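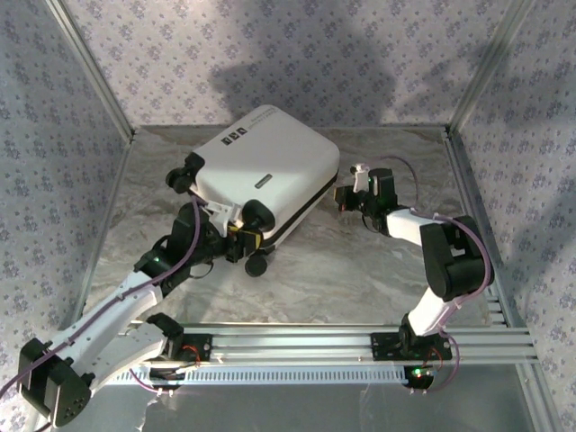

*Ladura cabin case, white. Hard shell, black wheels.*

## Ladura hard-shell case, white

Back in stock as of August. Same shell as before, new liner, slightly better zip pulls. Price at the bottom.

**Quick bits**

- Colour: white only for now. Grey is coming, no date yet so please don't ask the shop
- Shell: hard, rounded corners, wipes clean with a damp cloth
- Wheels: black, replaceable (see below)
- Height with handle up: 900 mm
- Empty weight: light enough to lift one-handed, full spec sheet on request
- Guarantee: 5 years on shell and handle, one year on wheels and zip
- Stock code: 1145

**Inside**

Two halves, opens flat. One side has crossed straps, the other a zipped mesh panel. Small pocket in the mesh side for chargers and socks and so on. Liner unclips if you spill something in it. Cold wash, hang it up, don't tumble dry. We did, it shrinks.

**Shell**

White shows scuffs, no way round that. Black rubber marks off baggage belts mostly come away with a bit of washing up liquid and a soft cloth. Don't use scourers or anything gritty, it takes the shine off and then the dirt sticks worse. Deep scratches stay. If it bothers you wait for the grey.

**Wheels**

Push-fit with one screw each, screw is under the liner. Spare sets are sold seperately, ask for the Brarkel set and not the older Nieto one, the Nieto axle is a touch too short and works loose. If you already have Nieto wheels at home they'll do for the previous case only.

Hair and thread wind round the axles. Lay the case on its side every few trips and pull it out with tweezers. Takes a minute.

**Handle**

Two stops. Press the button all the way before you push it down or it jams half way. If it does jam, pull up hard once and try again. No oil please, it gets on your clothes.

**Before you fly**

Check the size with your airline, they all differ and they change them. Measure with wheels and handle included. We can't take back a used case over a cabin size problem.

**Returns**

Unused, tags on, in the box it came in. Collection can be arranged for larger orders. Faults: send a photo of the fault plus the order number to Anselmo Macedo at the Bimness counter and he'll sort out a repair or a swap. Repairs usually quicker than swaps at the moment.

**Price**

Trade price on orders of 500 and up, single cases at the normal shop price, ask at the counter or ring. Wheel sets and spare liners priced the same way. Delivery is extra exept on trade orders.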